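Search this site Search Go

Bedroom Corners: Maps, Daisies and Laundry Day

I love looking at bedrooms that get lived in, and this little gallery is my favorite page on the site so far! It started with Carys Llewellyn, who wrote to ask if anyone else picks their bedding to argue with their walls. My answer was a very loud yes. I've been a map person since I was 9, when my aunt let me have the old one from her hallway, and I still think a big paper map beats any framed print for the money.

The map wall

A map of China up over the bed, every province in its own color — purple, orange, yellow, green, pink, blue — and then a pink sheet with big white daisies underneath. I could look at this pairing all day!

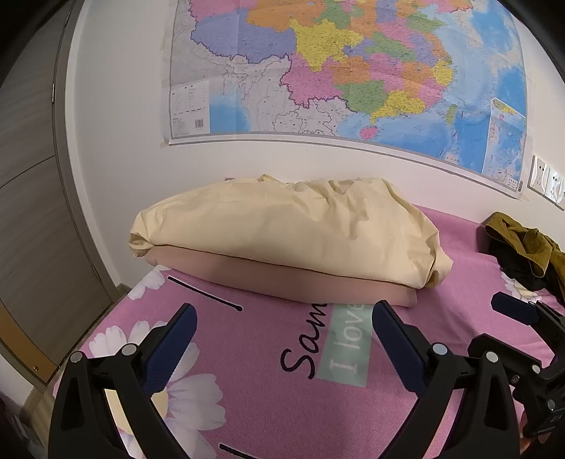 Paper maps do like to come away from the wall, and Aled Gape swears by going over the corners again every June with fresh tape. I use the removable kind and press it down with the back of a spoon. Mabli Morris had hers laminated at a copy shop and says it was worth every cent, though I'd miss the folds and the soft paper feel. If you're hanging one over a bed, kneel on the mattress first and see how low you can read the place names. Mine went up too high and I've never moved it.

Laundry on the bed

Is there a better folding table than a bed? This one has a cream button-up with a stitched pocket flap, all bunched up on bright pink, and something olive-brown and rumpled behind it. Cream and olive are such a good pair, and they look even better against that pink. For shirts like this I do the collar first, then the sleeves, then fold around the pocket so it stays flat on top.
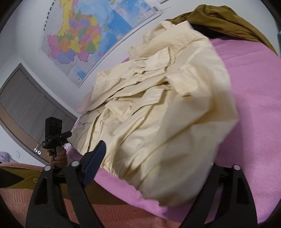 Send in your own corner

Morfudd Voyle is collecting the next batch, and she would love to see more maps, more loud sheets and more half-folded piles. Up to 6 pictures each, please, with a line or two about what you like in the room.

Last updated 3/22/18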